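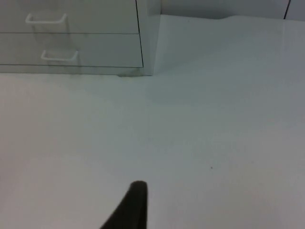 FOR IMMEDIATE RELEASE

Fidton Shared Workshop Opens Its Drawer Robot Plans to Home Builders

FIDTON - The Fidton Shared Workshop has released the full plans for Dresateo, a small robot arm built by its members to open and close household drawers. The plans are free to download starting in August. They include the parts list, the cutting drawings, the wiring diagram and the control software.

Dresateo began as an evening project at the workshop on Gerkau Street. Members wanted an arm that could be built with hand tools and a drill press, carried by one person and repaired without ordering special parts. The current version is the fourth. The first two used a suction cup, which held well on flat drawer fronts but let go when the drawer was heavy. The third used a hook. The present one has a two-finger gripper and a small camera mounted at the wrist, looking out past the fingertips.

The fingers are dark and tapered, with a rounded tip. The shape was chosen so that a finger can slide behind a bar handle without catching on the drawer face. White handles on white drawer fronts were the hardest case for the software, and most of the past winter was spent on it. The program now looks for the soft shadow under a handle as well as the handle itself. Plain room lighting is enough in most cases. A bright lamp aimed straight at the drawers makes the results worse, and the build guide advises against it.

The release covers:

Drawings for the base, the arm and the gripper
A parts list with 42 entries, most of them sold at ordinary hardware stores
Control software, with a setup guide for first-time builders
A practice routine for simple bar handles
A list of known problems

Builders should expect to spend 2 weekends on the mechanical work and several more evenings on wiring and calibration. The workshop recommends finishing the base completely before starting on the arm. A base that rocks even slightly will throw off the wrist camera, and no setting in the software corrects for it. The arm should be run at the slow speed until calibration is complete.

The known problems are listed in full in the guide. Round knobs are not supported. Drawers with soft-close runners sometimes stop short of fully shut, and the arm does not yet check for this. Small marks on a pale floor were at one time read as obstacles, and the arm would stop in front of them. A setting for minimum obstacle size was added in the current version, and builders with speckled floors may need to raise it. Loose floor coverings that lift near the wall can also confuse the distance reading - the guide suggests keeping the base on a flat part of the floor, well clear of the edge.

Phan Hardware, a supply store in Fidton, will sell a bag of the screws, bearings and spacers used in the build. The bag is optional. Everything in it can be bought separately, and the sizes are printed in the parts list. The workshop does not receive money from the sale.

The workshop will hold build nights through the fall for people who would like help. Sessions start at 7 p.m. and are open to non-members. Tools are provided. Builders should bring their own parts and a laptop. Those under 16 need an adult with them. Space at the benches is limited, so please reserve a place at the front desk or by email ahead of time.

Work on the next version has started. It will have a longer reach, so that the lowest drawer of a cabinet can be opened without moving the base, and a quieter shoulder motor. No date has been set. Changes sent in by home builders will be reviewed and, where they work on the workshop's own arm, added to the plans with credit.

About the Fidton Shared Workshop

The Fidton Shared Workshop is a member-run space with wood, metal and electronics benches. It offers monthly memberships, day passes and beginner classes.

Press contact: Fidton Shared Workshop, Gerkau Street, Fidton. Visits to see Dresateo running can be arranged on request.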